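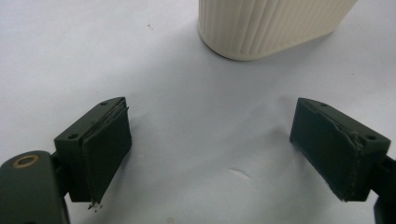
The Rule Book Is 14 Pages and She Would Like It to Be Shorter
11 Dec 2025

Kelly Dobson keeps the only printed copy of her rule book in a drawer, under a bag of zip ties. She is a little embarrassed by it. When she wrote the first version it fit on one side of a sheet of paper and had a joke in it. The joke was removed at the request of a client.

Dobson runs practice and training for Tustlow, a contractor in Kandthorpe that records people doing ordinary things with hand-held grippers so that robots can be taught to do them later. The operators pick up bottles, put down bottles, open drawers, fold dish towels. They do it all day, and her job is to see that they do it the same way, or differently in the ways they were asked to. The document that tells them how is known in the building as the Garside rules, after the old Garside furniture showroom where the company started out. The sign was still up when they moved in.

"People hear 'standards' and picture some person in a hard hat," she says. "Most of mine are about where to put your elbows."

She's only half kidding. The section on elbows has been rewritten more than any other. The current wording says an operator should reach for an object the way an arm bolted to a table could reach for it, and should not lean, twist, or get up on tiptoe to finish a move. Human beings cheat constantly when they pick things up, Dobson says, and they have no idea they're doing it. They bump a bottle with a knuckle to straighten it. They steady a tray with a hip.

"We had a guy, wonderful operator, very smooth. He was closing drawers with his stomach. You'd watch the recording and the drawer just shut, like it was haunted. A robot doesn't have a stomach."

So there is a rule. It says that everything that moves an object must be a gripper. She offers it to me as the best sentence in the book, and having now read the other pages I don't disagree.

I asked her to take me through a job from the start, which she did with the air of someone who has been asked this by auditors. It begins with the card. Every task has one, and the card says what's on the table, what the operator is supposed to do, and when the recording counts as finished. The last part causes the trouble. "Put the bottle away" is a perfectly good instruction to give your kid. As a task card it produced three different endings in one morning, depending on whether the operator thought the bottle was away when it touched the tray, when it was let go, or when it looked nice.

"Looked nice," she repeats. "I have people who will go back and turn the label to face front. You cannot stop them. They worked retail."

The card now has a line for the ending, and it has to be something that two people watching the recording would agree on. The gripper is open and clear of the object. Both hands are back over the near side of the table. An operator who wants to turn the label can do so between recordings, on their own time, which in practice they do.

Then there is the part she calls housekeeping, and which takes up four of the pages. The wipe-down goes here, and the cables. Dobson has strong opinions on cables. The rule is that a cable runs back along the arm and away from the work, with enough slack for the longest reach on the card. Operators do the longest reach once, slowly, before anything gets recorded. She calls this the stretch. New hires think it's a wellness program.
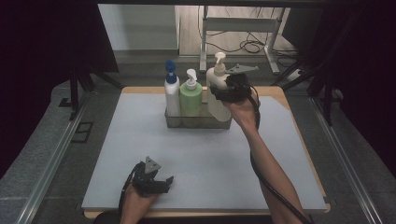

The right gripper on a cream-white pump bottle; the left stays open over the mat.

Soap bottles are a fair example of what she worries about, because they seem like nothing. A pump bottle has a wide part, a narrow part and a pump that wants to be grabbed, and each operator has a favorite place to take hold of it. Dobson doesn't mind favorites. She minds when the card asks for the body of the bottle and gets the pump. The rules allow a grasp anywhere the card hasn't forbidden, and ask the operator to use more than one over the course of a session.

"The word we use is spread. If the card says free choice, I want spread. What I get is a person who found a grip they like at nine in the morning and is going to be buried with it."

The remedy used to be nagging. These days a session sheet lists the grasps the client wants, and the operator checks them off as they go. It is as exciting as it sounds. Wurholm, a client that came on in May, asked for a sheet with far more detail, down to which finger should touch first. Dobson tried it on herself before she would give it to anybody else.

"I lasted until lunch. You're so busy thinking about the finger that you knock over the shampoo. I wrote back and said, you can have natural or you can have this, pick. They picked natural. Then they asked if natural could be a bit more consistent."

What about mistakes? I had assumed that failed recordings went in the trash, and so, she says, do most of the operators on their first day. The rules say otherwise. A dropped bottle gets kept and marked as a drop. If the operator can recover, picking the thing up off the table and carrying on, they should, and that gets marked too. What they may not do is fix it by hand with the recording running, and they may not delete it. Only a reviewer can throw something out, and the reviewer has to type a reason.

This last rule was hers and it was not popular. "People want to hand in clean work. They were raised right. And here I am saying, please give me the one where you fumbled it. It took a while before they believed me that it doesn't go on a record somewhere." Does it go on a record somewhere? "It goes on the recording. It doesn't go on the person. That's on page two, in bold, and I fought for the bold."

Fingertips have a page to themselves. The pads on a gripper finger take a beating, and a pad that has changed shape holds things in a slightly different way from the one a reviewer is expecting. The book asks for a look at the pads at the start of a session and a note of what was seen, in plain words. Dobson rejected a five-point condition scale for this, on the grounds that everyone would write down a three.

"I'd sooner have 'bit fuzzy on the left one.' I know what that means. I have never in my life known what a three means."

There's a replacement rule as well, which says that pads are changed in pairs and never in the middle of a task. She admits it gets broken when the drawer of spares is empty. In that case there's a form.

The target she gets asked about most is the number. Clients like 1000 of whatever it is, she says, because it's round and looks good in a slide. Her book doesn't forbid round numbers, though I got the sense a draft of it had. What it does say is that no operator may be given a count to hit before the end of a shift. She has seen what happens to a person's wrists when they can see the number, and what happens to the reaches, which get short and quick and all look alike. Breaks are on the clock and come whether or not the set is finished. An operator can also stop any session without saying why.

"That one I copied from a swimming pool. Anybody can blow the whistle."

Not everything in the rules has aged well. There is still a paragraph on jewelry that reads as if it were aimed at one specific person, and she confirms that it was. There is a ban on humming, left over from a client who was recording sound. The client has gone and the ban is still there. When I ask why, she looks at the drawer for a while and says that there's a procedure for taking rules out, and that she wrote it, and that it's slower than the procedure for putting them in.

She'd change that first, given the chance. After that she would like other companies doing this kind of work to publish their own task cards, so that the same bottle on the same tray means the same thing from one shop to the next. She has asked a few. They were friendly. One sent back a page with everything blacked out except the heading, which was "Cleaning."

"And I'll be fair, we haven't put ours out either. Legal has it." How long has Legal had it? "Long enough that it's the old version. It's got the joke in it."

She wouldn't tell me the joke. It concerned elbows.

Before I left she had me try a task, on the theory that nobody should write up the rules without having broken a few. I did the stretch. I read the card, which asked me to lift a bottle out of a tray and set it down on the mat. I got it out of the tray fine, and set it down, and saw that it was a little crooked, and straightened it with my thumb.

"Page one," said Dobson, and typed in a reason.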